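Notebook, bathroom door package trial
June, entry started 9:40
Written by Hildegard Hollmann, read and corrected by Mattes Kramer

Purpose

We are deciding if we take the Flivmont door package for the service robots, and if yes, in which version. Flivmont is the software only. It finds a lever handle, plans the approach with one arm, presses, pulls or pushes, and gives back a report. The supplier is Vogler, who also want to sell us the yearly service. The end customer is the guest house group in Skondville, and they asked for bathrooms first, because their cleaning people lose much time there with going in and out.

I write down what we learned so that Mattes does not have to ask me everything again by phone. Points for the offer are at the end.

Setup

Robot is the two-arm unit with the Galbot grippers, our own, same battery as last month. Package version is the trial license, valid until the end of June. Laptop on the network of the house, which is weak behind the stone walls. I had to start the package two times before it accepted the license file. The second time I copied the file by hand into the folder, and this is not written in the manual. Please somebody add it to our own instructions.

The bathroom door has a silver lever on dark, polished wood, with marble tiles left and right of it. I was glad about this door. In the workshop at Nendside we have only the flat white test door, and on this one every handle detector looks good. Polished wood gives reflections, and the moldings of the panels give long straight lines which the old detector liked to take for a lever.

First step was to stand back and let the wrist camera look at the door with the arm in middle position. The package wants to have the hinge side told by the user in the trial license. In the full license it should find it alone. I typed it in wrong at first and got a warning, so there is some check behind it, and this I find a good sign.

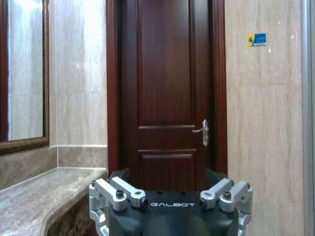 Approach to the handle

For the approach the manual gives two modes, "direct" and "staged". Direct goes in one movement to the pre-grasp point. Staged makes a stop, looks again, and corrects. I recommend we use only staged. Direct mode is faster, but it trusts the first estimate of depth, and with glossy wood I do not want to trust it.

The stop distance is a parameter. Default value is 12 and the unit is not given in the table. Mattes called Vogler and they say centimeters. It must be in the manual before we pay anything.

What I want to note about the light: the wall on the right of the door gets nearly white in the wrist camera when we are close, and the door itself keeps a good color. The exposure is automatic and the package offers no possibility to fix it. The lever makes a soft shadow on the wood below it. I looked at the detector overlay for a long time, and the box was drawn around lever and backplate together, without the shadow. In the old software this was a regular problem, so one point for Flivmont.

There is also a small fitting low on the backplate, for the lock. Flivmont does not treat locks at all. If the door is locked, the robot presses the lever, measures that nothing moves, and reports "blocked". For a guest house I think this is the correct behavior, I would not want it different. But the report should say "locked or blocked", so that the cleaning person knows to knock.

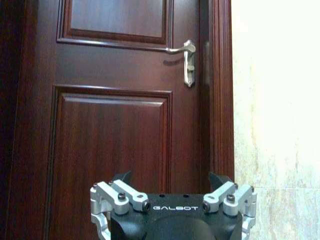 Free space and floor check

This part is an option and costs extra in the offer. It uses the head camera and marks what is standing or lying on the floor near the door, before the robot base is allowed to move. I was against it at first because I thought our own obstacle map is sufficient. Now I am less sure. Our map is made for corridors. It knows walls, chairs and suitcases, but a bathroom has low things and soft things.

In the view from the head we had a dark red wire wastebasket at the wall beside the shower, and a white towel on the floor in front of the tray. The towel is the interesting one. It is flat, it has almost no height, and our map filters everything so low as noise. A wheel can pull it along. I made a note to test the same with a bath mat and with a towel in the color of the tiles, because beige on beige will be much more difficult than white on beige.

The curved shower glass is the other question. Vogler write in the offer that glass is "supported". I asked what this means and received the answer that the package keeps a margin around metal profiles and closes the area between them. For a quarter-round cabin with a white tray this may be enough.

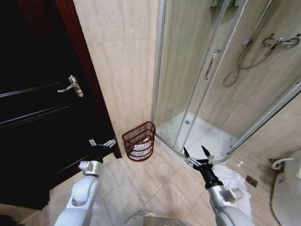
Keeping both arms low and forward while the head looks at the floor is not ideal, because the arms hide a part of it. The package has a resting position for the free arm, but it has to be switched on separately. I put it into our start file. Mattes thinks the resting position should be the standard for both arms until the floor check is finished, and I agree with him. We will write it as a request to Vogler.

Offer, points to clear

Base license per robot is 1824 for one year, taxes not included. With the floor option it is more, and the price for this was only told by phone. We need it in writing.

Service contract: reaction time is 2 working days. For the guest houses it is acceptable, for us during installation it is not. Ask for a direct contact in the first month.

Log files are kept for over 100 runs and then overwritten. I would like to choose this myself. Also the logs contain camera pictures from bathrooms, and Skondville must know this and must be able to switch it off. Please do not forget, this is for me the most important point on the list.

Manual: unit for stop distance, license file copy, explanation of "supported" for glass.

Exposure: ask if a fixed value is possible, also as a paid change.

Remark from Mattes, 16:15: The hinge side input should not be in the trial at all if the full version does not need it, we are testing a different product in this way. I will ask for a full license for the rest of the month. Until then please keep the results from staged mode in a separate folder, with the parameter file beside them.

Hildegard: folder is made, parameter file is inside. Battery is on the charger, the spare one needs a new label.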